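Comparing Two Gripper Finger Sets on a Two-Arm Bench

Prepared by Aranka Győri and Iresha Paul for new members of the Gronow bench group

This guide explains how to compare two sets of parallel gripper fingers using small household objects. It assumes that both arms have been homed, that the wrist cameras are streaming, and that the reader has completed the Drelier controller introduction. Allow one afternoon for a full comparison.

What you will need

Two arms with matching parallel grippers
The Drurkis narrow-tip fingers and the Urkorska wide-pad fingers
A test set of small objects, including at least one that hangs or swings
A log sheet, one per finger set

Step 1. Fit the fingers

Power down the arm before touching the mounting plate. Fit the same finger set to both arms. Tighten the screws by hand first, then with the driver. Close the gripper slowly and check that the tips meet evenly. If they cross or leave a wedge of light at one side, loosen the screws and start again.

Step 2. Set the controller

Load the comparison profile and set the grip force limit to 30 percent. Do not change this value between finger sets. Set the closing delay to 700 milliseconds, so that the operator has time to stop a poor approach. Confirm that the wrist views are recording before the first trial.

Step 3. Run the single-arm trials

Place the object flat on the work surface and pick it up with one arm. Run 60 trials for each finger set, changing the angle of the object every four trials. Record a trial as a success only if the object is lifted clear and held until the operator releases it. A pick that succeeds on a second attempt is logged separately.

Step 4. Run the handover trials

One arm holds the object while the other approaches to take it. Keys are a demanding choice — the ring is thin, the parts move independently, and the camera often loses sight of the edge that matters. Approach from below where the joint limits allow it, and bring the receiving fingers to a full stop before closing. 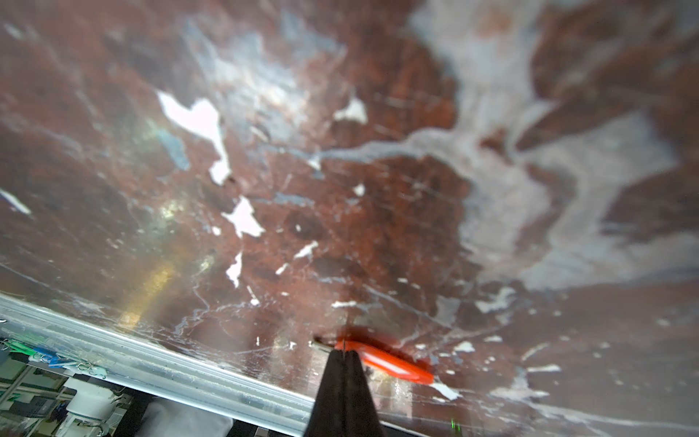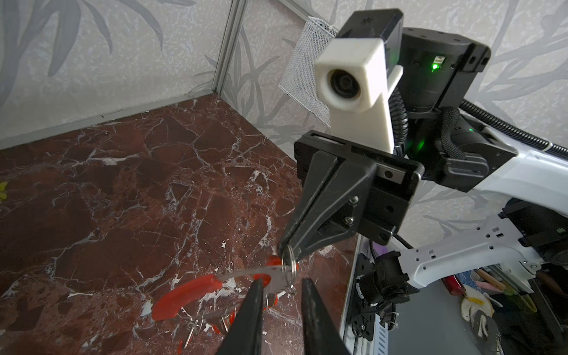
Review the recordings at half speed before filling in the last column of the log sheet. Note the position of the tips at first contact, any rotation of the object, and whether the holding arm moved. Lindsay Tuhiwai keeps the blank sheets and will answer questions about the scoring columns.

Return the fingers to their labeled trays and restore the default controller profile before leaving the bench.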